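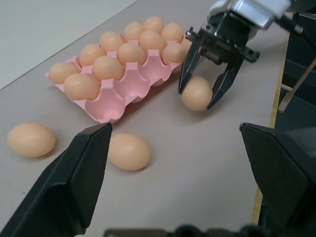

Fig. 1 Pink plastic tray part filled, empty cups along the front right side. Loose eggs still on the table.

Section 5. Filling the trays

Read section 4 first if you haven't wiped down yet. Table clear of everything but trays and eggs, no mugs.

What you need
Pink plastic tray, clean. Soft cloth. Collecting basket. Bowl for cracked ones. Pencil and the Lemma sheet (pinned by the door, Plilham packing room).

1. Rinse tray, shake, leave upside down on the rack. Must be bone dry before any egg goes in.

2. Set the tray flat on the table. Angle doesn't matter, whatever suits your arm. All four corners down. If it rocks, look underneath for a bit of shell.

3. Take eggs out of the basket a few at a time. Put them down on their sides, well back from the table edge. They roll.

4. Pick up one egg and look it over, all the way round. Hairline cracks show best if you tilt it to the light. Cracked ones in the bowl, dirty ones back in the basket for Hawi.

5. Pointed end down, into the cup. Lower it, don't drop it. Let go once you feel it sit.

6. Start at the far end and work towards you. Reaching over full cups with a cuff or sleeve is how most of ours get broken.

7. Last cups along the front: go slower. Hold the egg upright and bring it straight down, fingers clear of its neighbour.

8. Run a flat hand lightly over the tops. Any egg standing proud is either too big or not seated. Lift it, turn it, try agian. Still proud, swap it for a smaller one.

9. Tick the sheet. Full trays to the cold shelf, part-filled ones stay on the table until the next basket comes in.

NOTE: Mixed sizes in one tray are fine for the house and the Atov shop. Not for the Geltell order, that one is graded, see section 6.

NOTE: Shade of brown makes no difference. Please stop sorting by colour, it takes all morning.

CAUTION: Never carry a part-filled tray one handed. Both hands, under the base, not by the lip. The lip bends.

CAUTION: Don't stack more than 5 trays. Bottom one goes first and you won't see it until you lift the rest.

CAUTION: Wash hands after handling, before touching the door or the kettle. Same goes if one breaks on you.

If something goes wrong

Egg stuck in cup. Usually a leak underneath that has dried. Don't pull. Damp cloth round the base, wait a minute, twist gently. Then wash the whole tray.

Broken egg in tray. Take out the good ones next to it, wipe each, put them in a clean tray. Dirty tray goes to soak in cool water. Hot water sets it and then you're scraping.

Tray split between cups. Bin it. Tape doesn't hold, we've tried.

Running short of trays. We start the season with 100 and they wander off. Ask round for empties before ordering more. Mitiku Wubshet has the key to the spare cupboard, usually about until 8 in the evening.

Changes to this section: step 6 added July, after Hawi Chala's note. Old step 6 is now step 7 and so on, some of the wall copies havent been changed yet.

Next: Section 6. Grading and labels

Share 5 Comments 8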